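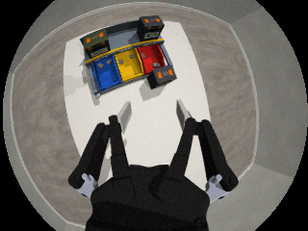 The Button Sorters of Urnside

When I moved to Urnside, I had one suitcase and a coat with a missing button. My neighbor sent me to Mahmoudi, a narrow shop behind the train station. I thought I would stay three minutes. I came out when it was already dark, and I knew much more about buttons than I had planned.

The shop keeps its stock in 400 drawers. Howard Catterall, who has worked there since he left school, doesn't use labels. He says that a label makes you lazy, and that a button must be remembered with the fingers. He gave me a handful from the Levov factory, closed for many years now, and asked me to close my eyes. Horn feels a little warm. Glass is cold and heavier than you expect. Shell has a rough back, if the maker was honest.
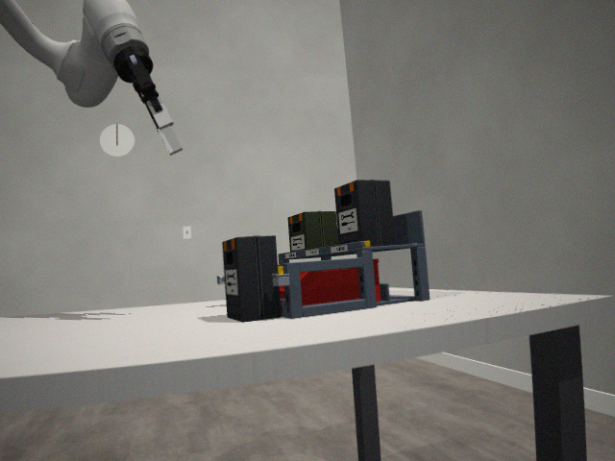 The sorting happens in November, when few customers come. Every drawer is emptied on a cloth and the buttons are put back by size, then by the number of holes, and only at the end by color. Color is the trap, Howard told me. Two blues can look like brothers in the lamp and like strangers in the street, so he carries both to the door before he decides.

Collectors write to him from far away. The most wanted are the small Jestik buttons, made for children's coats, with a leaf pressed in the middle. A complete card of them has seven pieces, and he has seen one card sold for 300 dollars. He himself sells them one by one, to people who need one.
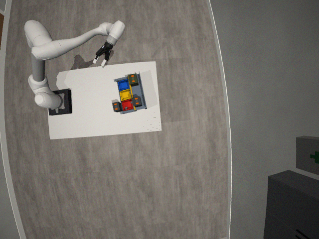 My own button took a long time to find. It was brown, with four holes and a thin edge, and Howard opened nine drawers before he was satisfied. He sewed it on at the counter with waxed thread – the old button, he said, was lost through bad thread and not through bad luck. I paid less than for a coffee.

The coat is old now and I should replace it. I went back last winter for the cuffs.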